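Tips for the people recording hand tasks at home or in the workshop. Most of this applies whether you drive the simulated arms or wear the gloves at a real bench. Sachiko Yokoyama keeps the master copy at Restholm, so send corrections to her.

## Before you start

- Clear your own desk first. You'll be moving your arms wide, and a coffee mug next to the keyboard won't last.
- Take off rings and watches before putting on the gloves.
- Run the calibration with your fingers spread, then with a closed fist. If the thumb lags behind the other fingers, run it again.
- Write the task name exactly as it appears on the sheet. "Valve turn" and "turn valve" end up in different folders.

## Taps, valves and wheels

People rush these. A wheel looks easy to turn, and most of us grab it without thinking at home, so the recordings come out too fast for the system to learn much from.

Reach for the rim from the side you plan to pull toward. Close the fingers over the rim before you turn anything. A grip that is still closing while the wheel starts to move gets rejected, and those make up most of the rejects Filippos Karagiannis sends back.

Turn as far as your wrist goes comfortably, stop, let go and take a new grip. Don't twist your shoulder to get the last bit. On a stiff garden tap you'd do the same thing anyway.
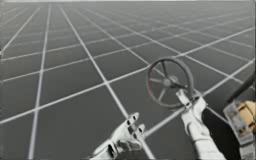

If the task sheet says one hand, keep the other one open and out of the way. Don't rest it on your knee, where the tracker tends to lose it. For two-handed turns, set the first hand before you bring in the second.

Vary where you take hold. The first Prevska set had 147 wheel recordings and nearly all of them started from the same spot on the rim, so the trained policy had no idea what to do when the wheel was moved. Now we ask for 24 recordings per wheel and a change of starting spot every few tries.

## Jars and lids

Hold the jar low and the lid by its edge. Stop when the lid is loose, then lift it straight up and set it down flat side first. Dropping it on the table from a height makes a mess of the contact data.

A rubber band around the lid helps on a real bench. Leave it off in simulation, because the friction is set in the task file.

## Mistakes

Keep them if you recover. A slip followed by a fresh grip is useful, and Sayaka Mizuno labels those separately. If you drop the object or lose tracking, stop and mark the take as failed. Don't edit the end off to make it look clean.

## Breaks and storage

- Rest your hands after 7 takes in a row. Tired wrists show up in the recordings as small, shaky corrections.
- Wipe the gloves inside with a barely damp cloth and dry them flat, away from the heater.
- Charge both trackers overnight.
- Upload before you shut down. Files left on the Assefa laptops are wiped every 2 weeks.

Questions about the task sheets go to Daichi Honda. For glove repairs, ask Daichi Fukuda, and put your size in the message.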